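Installing the Garnent Runtime on a Workstation

Applications built with Garnent will not start until the runtime is present. The download is 248 MB and requires an administrator account.

1. Close all open programs.
2. Run the installer and select version 4.
3. Accept the default folder – Wallura looks for the runtime there.
4. Restart the computer when prompted.

Setup takes roughly 8 minutes. To confirm the installation, open Wallura, load any picture from disk, and check that it displays at full size.

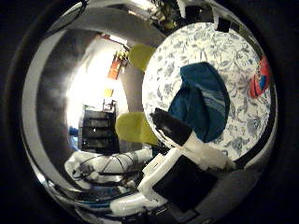
Teal-blue fabric on a blue and white floral surface

If an error message appears, repeat steps 2 to 4.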